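The Yellow Towel

Golshifteh Bahrami had been married to the idea of an orderly kitchen for thirty years, and the kitchen had been seeing other people.

She stood at the butcher-block counter with the lease in one hand. Clause 286 (the Girkell Property Company was generous with clauses) required that all surfaces be left "clear and wiped." She had wiped. She had not cleared. There was a bowl in the sink, a sponge on the divider, and the mustard towel sitting on the green plate like something a restaurant would charge 40 dollars for.

"Is that lunch?" said Nima Shahbazi from the hallway. He was her nephew and had come to carry boxes, and so far had carried one.

"It's a towel."

"It's on a plate."

"Two plates," she said. "The cream one is underneath."

He came and looked at it with his head tilted, the way he looked at art and parking tickets.

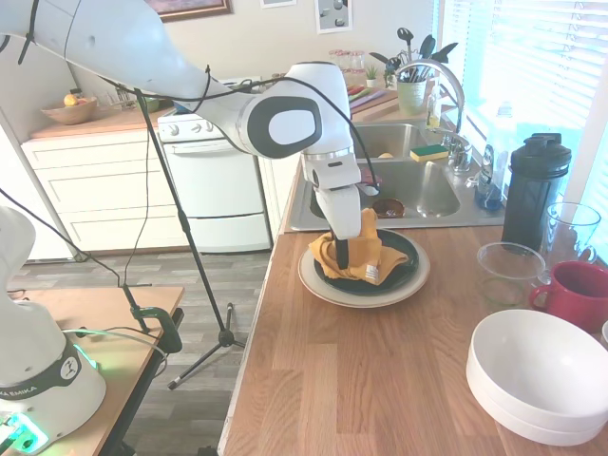

The Inspection

Mrs. Ní Chonaill arrived at 3 with a clipboard and a raincoat she declined to remove. She ran a finger along the counter. She studied the utensils in the green crock as if one of them might confess.

"And this?" she said, at the towel.

Golshifteh had prepared several answers, none of them for this question. "It came with the apartment," she said.

Mrs. Ní Chonaill turned pages. The inventory listed one faucet, one double sink and, in somebody's cramped handwriting, "towel, yellow, 1." She read this twice. Then she bent down and looked into the folds for a good while, and Nima, who could not bear a silence, offered her tea in a cup he had already packed.

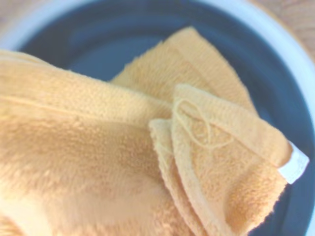 The towel, hem side up.

"It's more of an apricot," said Mrs. Ní Chonaill finally.

"In this light," said Golshifteh.

"I would have to put down apricot."

"Would that affect the deposit?"

Mrs. Ní Chonaill clicked her pen and thought about the deposit. Out in the hallway Nima dropped the second box, which was the cups.

"I'll put yellow," she said, and went to see about the bathroom.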